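Rinurari Teleoperation Recording Kit
Corkotby Robotics Supply > Data Collection > Recording Kits

Part no. 1793
Availability: ships from Palville, lead time 17 working days
Rental: by the month, two-month minimum

The Rinurari kit records demonstrations on a two-armed robot while a person operates it. Head view, wrist views, joint positions and gripper commands are saved together on one clock, one file per attempt. The files go straight into training without a conversion step.

The kit does not include a robot. It fits most two-armed platforms with an open control interface. Send us your model and controller version before ordering and we will tell you whether an adapter plate is needed.

What is in the box

Head camera with tilting bracket
Wrist cameras, 2
Recording computer with removable drive
Operator hand controllers, 2
Foot pedal (start, stop, discard)
Power supply and cable set
Printed setup guide

Recording an attempt

The operator presses the pedal once to start and once to stop. A long press discards the attempt, and the file is moved to a separate folder where it can still be reviewed. Task name, operator and room are set at the beginning of a session and written to every file until changed. Free-text notes can be added afterward from any browser on the same network.

A task list can be loaded in advance. The screen then shows the next instruction and how many attempts remain. Most customers plan 50 attempts per task before changing the starting arrangement. The default list covers doors, drawers, shelves and table tops, and you can edit it or replace it with your own.

Working with furniture

Cabinets are the most common request we get, and the head bracket was redesigned for them. Earlier brackets held the camera too level, and a low shelf dropped out of view when the robot came in close. The current bracket tilts far enough to show the inside of an under-desk cabinet and both grippers at the same time.

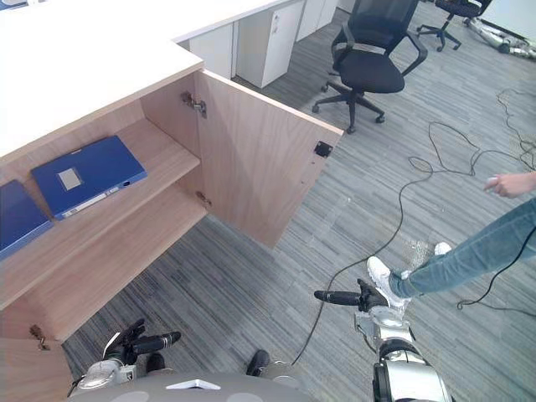

Set the tilt before the first attempt and lock it with the side screw. If the tilt changes partway through a session, start a new session so the change is logged. Dwayne Pettigrew in our support group can supply a tilt chart for common desk heights.

We recommend a second person on the floor to reset doors and objects between attempts. The helper can be in view while recording. There is a checkbox for this in the session settings, and files can be filtered by it later.

Checking the files

The review program plays all views side by side and flags dropped images and gaps in the joint record. Attempts can be trimmed, marked as failed or split into steps. Failed attempts are kept unless you remove them.

Options

Illés long-reach foot pedal
Spare removable drive
On-site setup, one day, with Anika Delacroix or Meifang Zheng

Warranty and returns

One year on parts. Hand controllers are covered for six months. Unopened kits may be returned within 30 days. For rental terms or a quote, write to Mavis Hutchins in sales and include your robot model and shipping address.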